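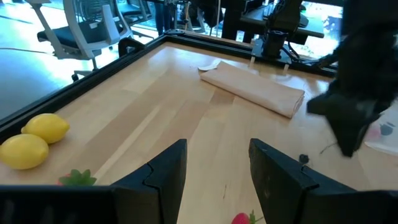

La fruta se guarda seca y la mesa se despeja primero. Parece una tontería, pero yo me pasé años haciéndolo al revés (primero sacaba todos los botes y luego no tenía dónde ponerlos), hasta que mi amiga Marisol Montoya me vio en plena faena y casi le da algo.

Ahora lo hago así: extiendo un paño doblado a lo largo, en varias capas, y voy dejando encima las fresas recién lavadas. Con el rabito puesto, ¡siempre! Si se lo quitas antes de lavarlas se llenan de agua y al día siguiente están blandurrias. Los limones aparte, que aguantan mucho más y no tienen prisa.

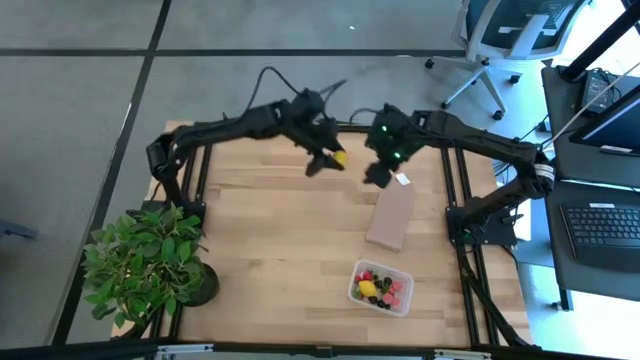
Para guardar, a mí dame recipientes transparentes. Tuve unos opacos preciosos, de Serwood, y allí dentro se me olvidaba todo. Con uno transparente abres la nevera y ya sabes lo que hay. El mío es de 900 ml y me sirve para casi todo, aunque para las uvas se queda corto.

Otra cosa: la fruta de plástico de los niños también necesita su sitio. En casa va en un recipiente grande de boca ancha, sin tapa, porque la tapa acaba siempre debajo del sofá. En mayo la lavé entera con agua tibia y jabón, la sequé con un paño enrollado y quedó como nueva.
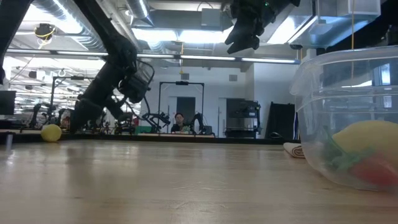
Fruta de juguete en su recipiente transparente, con el paño enrollado al lado.

El paño, a la lavadora sin suavizante, que luego no seca nada.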